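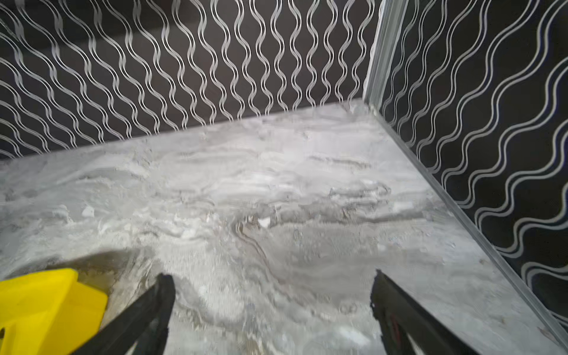
Foro Casa y Reformas > Interiores > Papeles, vinilos y otros arrepentimientos

Tema: Encimera imitación mármol + fondo negro con ondas. ¿Me he pasado?

dzifa_ach
Buenas. Os pongo en situación. Rincón del pasillo, dos paredes en esquina y un tablero debajo que hace de repisa para el café. El tablero lo forré en noviembre con vinilo adhesivo de efecto mármol, gris clarito, y las dos paredes con un papel negro de líneas onduladas en blanco. En la tienda, cada cosa por su lado, me parecía elegantísima. Juntas, mi madre ha preguntado si hemos abierto una coctelería.
Dudas concretas:
1) ¿Demasiado dibujo junto? El mármol va en horizontal y las ondas en vertical.
2) En la esquina, ¿el dibujo tiene que casar o lo dejo morir y ya?
3) Abajo, donde la pared llega al tablero, queda una franja gris oscuro lisa. ¿Listón o vivo con ello?
Gracias y sed buenos. O por lo menos breves.

tornillo_pasado
A mí el negro con ondas me gusta. Lo que yo quitaría es el mármol. Un tablero liso y santas pascuas.

Marga_Lijadora
Pues yo justo al revés. El mármol es gris sobre gris, eso no molesta a nadie. Lo que pega voces es la pared. Esas ondas van de dos en dos y entre una y otra se queda como una almendra negra, y en cuanto ves las almendras ya no ves otra cosa. Lo siento si las acabas de ver ahora.

dzifa_ach
Las acabo de ver ahora. Muchas gracias, Marga.

tornillo_pasado
Yo sigo sin verlas.

tornillo_pasado
Ya. Vale. Maldita sea.

elcuñado66
Respondo por orden, que para eso has numerado:
1) Sí.
2) En una esquina interior no casa nunca. Las casas no tienen ángulos rectos, tienen opiniones. Se dobla el papel uno o dos centímetros hacia la segunda pared, se corta, y la tira siguiente se pone encima a plomo. Con un dibujo ondulado además se disimula bastante, porque el ojo ya va mareado de antes.
3) Listón. Siempre listón.

Amerley F.
No estoy de acuerdo con lo del listón. Si pones un listón blanco entre el mármol clarito y la pared negra, te queda un zócalo de casa de muñecas. Yo lo dejaría como está, la franja oscura hace de sombra. Como mucho un cordón de silicona gris oscuro, y solo si ahí va a caer agua.

elcuñado66
¿Quién ha dicho blanco? Existen los listones negros.

Amerley F.
Existen también los rosas y tampoco hacen falta.

dzifa_ach
Agua va a caer, que es el rincón del café y yo por las mañanas sirvo de oído. ¿La silicona se pega bien al vinilo?

Amerley F.
Al vinilo sí, al papel regular. Pon cinta de carrocero arriba y abajo, cordón fino, lo alisas con el dedo mojado en agua con jabón y quitas la cinta enseguida. Enseguida quiere decir antes de contestar al WhatsApp. Y pruébalo antes en un retal, porque si el papel no es lavable se te va a levantar la tinta.

Marga_Lijadora
¿Qué vinilo es, por curiosidad? Estoy mirando para una mesita de noche y estoy entre uno de Fludska y otro de Wendau.

dzifa_ach
Fludska, el rollo de 2 metros. Cogí dos y me ha sobrado uno casi entero, por si alguien lo quiere. El papel es de Flivgate, descatalogado, así que si estropeo un trozo ya me puedo ir aficionando a los cuadros grandes.

pepa_cola
El de Wendau lo tuve en una cómoda. Se despega por los cantos si no lo calientas bien con el secador y dejas que doble un buen trozo por debajo. Con secador y paciencia, estupendo. Sin secador, a los tres meses tienes un mármol con flequillo.

tornillo_pasado
Vuelvo a mi tema. El problema de estos mármoles impresos es que siempre hay una veta que se nota más que las otras, y se repite cada tanto en el rollo. Ahí hay una marroncita que se retuerce por el medio, de lo más oscuro del dibujo. Si el tablero es largo, te va a salir la misma, idéntica, un poco más allá. Y luego otra. La cantera más puntual del mundo.

dzifa_ach
Esa veta es mi favorita, no te metas con ella. Ha engañado ya a dos visitas, que le han pasado la bayeta pensando que era café.

elcuñado66
Si le pasan la bayeta, no la quites. Te limpian gratis.

Marga_Lijadora
¿Y lo blanco? Hay unas motas blancas sueltas por encima. ¿Es del dibujo o es que se ha saltado el vinilo?

pepa_cola
Yo he pensado lo mismo. Si es saltado, malo, porque por ahí entra la humedad. Pasa la uña. Si notas escalón, tienes un desconchón. Si no notas nada, tienes un diseñador con ganas de realismo.

dzifa_ach
No me había fijado en esas. Luego paso la uña y os cuento, que ahora estoy en el trabajo fingiendo que abro hojas de cálculo.

rodrigon
Llego al hilo y lo que veo es que nadie le ha contestado a la primera pregunta con un poco de cariño. Dzifa, no te has pasado. O te has pasado lo justo. Es un rincón, no el salón. En un sitio pequeño puedes permitirte dos dibujos siempre que compartan color, y los tuyos van de gris, blanco y negro. Yo no tocaría nada y pondría encima cosas lisas. Una bandeja negra, tazas blancas, y para de contar.

elcuñado66
"Te has pasado lo justo" es lo que le dicen a uno en las bodas cuando lo meten en el taxi.

rodrigon
Hablarás por experiencia.

elcuñado66
Dos experiencias.

Amerley F.
Con rodrigon en lo de las cosas lisas. Y añado la luz. Si le pones una tira led pegada a la pared, las ondas se van a mover solas cada vez que pases. Mejor una luz desde arriba, cálida y floja. Yo tengo una de Ayala que me costó 66 euros y me dolió, pero no me ha dado guerra.

tornillo_pasado
66 euros por una bombilla con sombrero.

Amerley F.
Con regulador.

tornillo_pasado
Ah, con regulador. Entonces perdona.

pepa_cola
Para los que venís buscando precio, yo pedí presupuesto para una repisa de piedra de verdad, pequeña, y entre pieza, corte y transporte me salía por más de 129 euros. Me fui al vinilo sin mirar atrás. La piedra es preciosa, pero la piedra no se tapa con otra piedra cuando te cansas.

Marga_Lijadora
Eso sí. El vinilo tiene la ventaja de que el arrepentimiento sale a 8 euros el rollo.

dzifa_ach
Informe de la uña. He repasado lo que he podido antes de cenar. En la parte de delante no noto escalón ninguno, así que esas, dibujo. Hacia el centro hay una donde no lo tengo claro, me parece que raspa un pelín, pero llevo las uñas cortas y el orgullo herido, así que no soy fiable. Mañana con mejor luz y con una tarjeta del súper.
De lo demás: listón no (lo siento, cuñado), silicona gris oscuro con cinta, probando antes en retal. La esquina se queda como está. Bandeja lisa, apuntada. De la lámpara ya hablaremos cuando cobre.

elcuñado66
Cuando se te cuele el primer café por la junta, el listón negro te estará esperando sin rencor.

tornillo_pasado
Yo el mármol lo seguiría quitando.

dzifa_ach
Lo sabemos, tornillo.

Marga_Lijadora
Oye, ¿el rollo que te sobra lo sigues teniendo? Para mi mesita me llega de sobra. Te pago el envío.

dzifa_ach
Tuyo. Mándame un privado con la dirección. Viene con veta marrón incluida.

pepa_cola
Marga, el secador. Que te conozco.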